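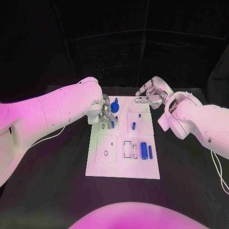 Small parts get lost on busy surfaces, and I will happily talk your ear off about this, so consider yourself warned! I fix things at a table. Drawer pulls, kitchen timers, music boxes, the hinge off a pair of sunglasses, anything that comes apart into pieces smaller than a grape. For years I worked straight on the tabletop, wood grain and scratches and all, and I'd spend half the evening patting around for a washer that was right in front of me. Then I put a flat white board down on the dark table and wow, what a difference. Little blue pegs and a round blue knob on plain white are easy to pick out even with pink light all over the room, and under a decent lamp you can spot a screw from across the kitchen. The dark table around it helps too. The edge of the board is so clear that you know right away when something has wandered off it.

So these are my bench tips, collected over a lot of evenings. Most of them cost nothing. Take the ones you like.

Picking a board

Mine is a leftover shelf with a matte white finish. Matte matters more than you'd think, and glossy white will bounce your lamp straight into your eyes. A big cutting board works, and so does the back of an old picture frame if you paint it. Go for something as wide as your shoulders and not much deeper than your forearm, or you'll be leaning over your own work to reach the far side.

If it slides, cut two strips of rubber shelf liner and lay them underneath. Don't glue them! You'll want to lift the board with everything still on it when somebody needs the table for dinner, and strips that are stuck on collect crumbs in a really revolting way.

For light-colored parts (nylon washers, white plastic clips, bits of felt) keep a piece of black craft felt rolled up nearby and spread it on the board. Felt also stops ball bearings cold. I love felt.

Keep things in the order they came off

Start at the top left corner and work across like you're writing a letter. First piece off goes in the corner, next piece beside it, and so on. When you put the thing back together you just read it backward. I took apart a mantel clock this way last February, got interrupted for nine days, and came back and finished it in one sitting.

Pieces that face a certain way should lie the way they came out. If a washer was cup side up, leave it cup side up. A pencil arrow right on the board is fine, pencil wipes off matte paint with a damp sponge.

For screws of different lengths from the same cover, draw the outline of the cover on a scrap of cardboard, poke a hole where each screw lives, and push the screws through. My friend Styliani Makris does this with cereal boxes and then files the boxes, which I thought was nuts until she needed to open the same sewing machine again.

Trays and cups

Muffin tins are great. Silicone ones are better, you can pinch a cup and pour the contents out like a little spout. Egg cartons are okay for dry parts but they soak up oil and go soft, and then one day the bottom gives out.

A magnetic dish is worth every penny if you work with steel screws. Keep it away from mechanical watches and hearing aids. And remember that brass and stainless often won't stick at all, so don't trust it to catch everything.

I buy lidded jars in one size only, so every lid fits every jar. This sounds fussy. Try it for a month and tell me you'd go back!

Light

Two lamps beat one bright one. Put one on each side, a little behind the work, and the shadows of your own hands cancel out. If you only have one lamp, set it on the side opposite the hand you write with.

Colored bulbs are lots of fun for a party and no good for wiring. Under pink, a red wire and an orange wire turn into the same wire. Anything where color tells you what goes where, switch to plain white light first, check it, and then check it again.

For tiny stuff I wear the strongest reading glasses from the drugstore rack over nothing at all and scoot my chair closer. Pao-chu Au, who taught me to solder, swears by a headband magnifier, and hers was $40 and has outlasted two soldering irons.

Knobs and pulls that won't stay tight

This is the repair people ask me about most, and it's such an easy win.

Take the knob off completely. Look at the screw. If the threads are shiny and flat on top, replace the screw, it's a few cents at the hardware store and you can bring the old one along to match. If the threads are fine, put one drop of clear nail polish on them, let it get tacky, and drive the screw back in. It holds beautifully and still comes out with a screwdriver later.

If the hole in the drawer front has gone oval, put a washer on the inside, wide enough to cover the damage. On the outside the knob hides everything.

When the knob itself spins on its screw, the threads inside the knob have given up. Wrap the screw with plumber's tape, three turns, in the direction the knob tightens. I did every knob on a Haltier dresser that way, and the drawers get yanked open daily by two teenagers.

Wooden pegs are their own thing. A loose one wants a shaving of wood and a dab of wood glue, wiped right away with a wet rag. A stuck one wants patience. Wiggle, wait, wiggle. Pliers will leave teeth marks, so wrap the peg in a strip of old leather or a folded piece of denim before you grip it.

Hands, tweezers and reach

Get tweezers with a bend at the tip. You can hold them low and still see what you're grabbing. Straight ones put your knuckles exactly where you need to look.

Rest your wrists on something. A rolled dish towel on each side of the board brings your hands up to a comfortable height and takes the wobble right out of them! If you're placing a really small part, breathe out and then place it.

A dot of beeswax on the end of a toothpick picks up parts that tweezers shoot across the room. Reusable putty works too but leaves a bit of grease on paper and unfinished wood.
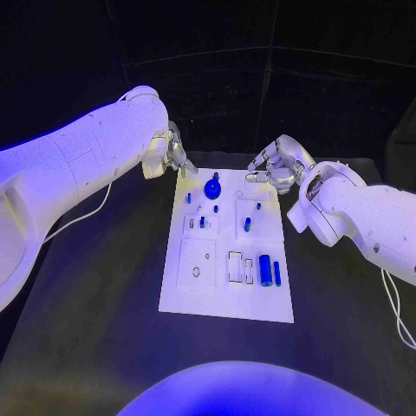 Cords and cables on the table

Let cords drop off the back of the table or off the side you never use. Mine run down the left. If a cord has to cross the work area, tape it flat in two places with painter's tape and leave a bit of slack between the tape and the tool.

Binder clips on the table edge make super cord holders. Clip one on, fold the silver arms up, thread the cord through. When you unplug, the end stays put and you're not crawling around under there feeling for it.

Label both ends of every cord. Both! Bread bag tags are just right for this, with a fine marker.

Glue and finishes

Write the month you opened it on every bottle. Wood glue that has gone stringy should go in the trash, and so should super glue that takes longer than a minute to grab.

Keep a sheet of wax paper on the board whenever a cap comes off. For a stuck cap, run it under hot tap water, dry it, and twist with a wide rubber band around it. Rubbing a tiny bit of petroleum jelly on the bottle threads beforehand means it won't stick next time.

If you do get glue on the board, leave it alone until it's hard and then lift it with a plastic scraper or an old gift card. Going after it wet makes a smear that will be with you forever.

Cleaning up

Five minutes at the end. Parts into jars, tools back on their nails, wipe the board with a barely damp sponge, dry it with a towel, stand it on edge behind the door.

Before you sweep, stretch the toe of an old nylon stocking over the vacuum hose, hold it with a rubber band, and go over the floor under your chair. Whatever was missing will be sitting in the stocking. I've found springs, an earring back and the e-clip from that mantel clock, which I had already replaced with a new one. It's in a jar now, with a bread tag on it.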